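Shared Workroom Tidying: Your Questions

These are the questions that come in about keeping a shared workroom in order, answered by someone who has bought too many storage products and regrets most of them. The room in the photos is a mixed one, with benches, computers, cables and tools all living together, so the answers lean that way. Kitchens and garages get their own page.

Do I need to buy storage before I start?

No. The storage companies would like you to think so. Buy nothing until you have cleared one table and seen what's left with no place to go. I once ordered a full set of Plernier drawer inserts ahead of time and they fit none of the drawers. They're still in the closet, in the wrapping.

Where should I start?

With one table, and a small one if you have it. People like to start with the floor because it looks the worst, but the floor fills up again as soon as you lift things off it with nowhere to put them. Clear a table and you have somewhere to sort.

What about the "everything out, everything back" method?

I've tried it. You take everything out by lunch and you're still stepping over it on Friday. It may work for a sock drawer. In a room where other people need to sit down and use a keyboard, do one surface at a time.

What do I do with straps, belts and other long fabric things?

Coil them. Folding leaves a crease and hanging takes up a hook you'll want for something else. Make loose loops, lay the coil down flat, and leave it alone for a moment before you put it away. If it springs open, your loops are too tight. The brown strap on the white foam board is in the kind of coil I mean, nothing fancy. Plenty of sites will sell you a strap organizer with a lid and a label window. I don't believe anybody has ever needed one.

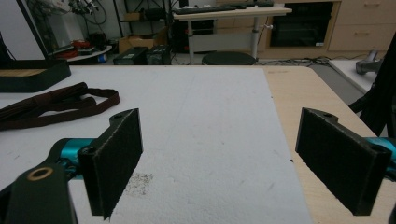 Is a foam board any good as a work surface?

It's fine for light things. It saves the wood underneath from scratches and you can pick it up and carry it off with everything still on it, if you're careful. It does show dirt. A white board will have gray smudges before you know it, and I have not found a cleaner that lives up to the bottle. A damp cloth gets some of it. Gornetti makes a foam board spray that smells of oranges, and as far as I can tell that's all it does.

Light wood or white for the tables?

Both show marks, just different ones. Dark spots stand out on either. If someone tells you their finish "hides everyday wear," ask to see one that's been used for a year.

How do I deal with cables on the floor?

Slowly. There are three kinds of cable in any room like this: ones in use, ones that will be used again, and ones that go to something thrown out long ago. Trace every one by hand before you unplug it. Don't trust color, and don't trust anyone who says "oh, that one's dead."

For the ones in use, run them along the wall if they'll reach. For the spares, a cardboard box on a shelf is perfectly good. I know it isn't pretty. I used the Werkico cable tray for two months and spent more time feeding cables into it than I'd ever spent untangling them.

How many ties or clips should I buy?

The packs come in 100 and you will lose most of them. Buy the small pack. Hook-and-loop strips can be opened again, which matters more than the price, because whoever set up that desk is going to want to move it.

Can computer towers stay on the floor?

They can. It's better to keep some space around the fans and to get loose plastic wrapping well away from them. Wrapping is the thing people stop seeing. It comes off a delivery, gets dropped, and in February it's still there. Pick it up first, before anything clever.

Where do small fabric things go, like ties, bow ties and scarves?

In a shallow tray or a box, in one layer. The common mistake is to set them near the edge of a table "for now." They slide, they hang over, and next thing they're on the floor with the dust. I've also heard that a bow tie must be stored flat under a weight. I tried that with a book on top and got a flat bow tie, with no life left in the loops. Set it down in its own shape, well back from the edge, and don't stack anything on it.

If it's already rumpled, try smoothing it with your fingers before you get out the iron. The maroon one lying on the white table is a fair picture of the problem, rumpled at the edges and partly over the front.

Is a rack with pegs worth the floor space?

Sometimes. Pegs are good for things you take down and put back the same day. They're bad for anything soft and narrow, which slips off, and for anything with a cord, which catches on the peg below. An empty peg isn't a failure, by the way. If all of them are full you'll hang the next thing on top of the last.

Are carts useful, or do they just become another pile?

Mostly another pile. The casters fool you into thinking you'll roll it away later. Give a cart one job and take off anything that doesn't belong to that job. Ours is for whatever is being worked on this week, and even so I don't look at it too closely.

What about a "drop zone" by the door?

Lapointe sells a whole line of them. A drop zone is a pile with a brand name. If you must have one, make it small enough that it overflows by the end of the day, and then somebody has to deal with it.

How long does all this take?

Longer than the people with the before-and-after photos say. I gave one room 21 days, an hour at a time, and it was good enough to find things in. It wasn't finished.

Will it stay tidy?

Probably not. What does seem to help is ending the day with one clear table. If that's too much, put away the last thing you used. 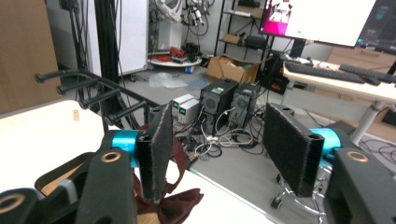

Answers by Khrystyna Semeniuk
Home and Workroom pages

A few more that came in after the page went up:

Should I label everything?

Label the boxes you can't see into. A label on a red tool case is a waste of tape. Everyone can see it's the tool case.

My coworkers won't put things back. Any product for that?

None that I'd pay for. Try moving the place closer to where the thing gets used. If the scissors always turn up on the same desk, keep the scissors on that desk and stop arguing.

Can I send in a question?

Yes, through the contact form. Please don't send links to organizers asking if they're any good. I'm going to say no.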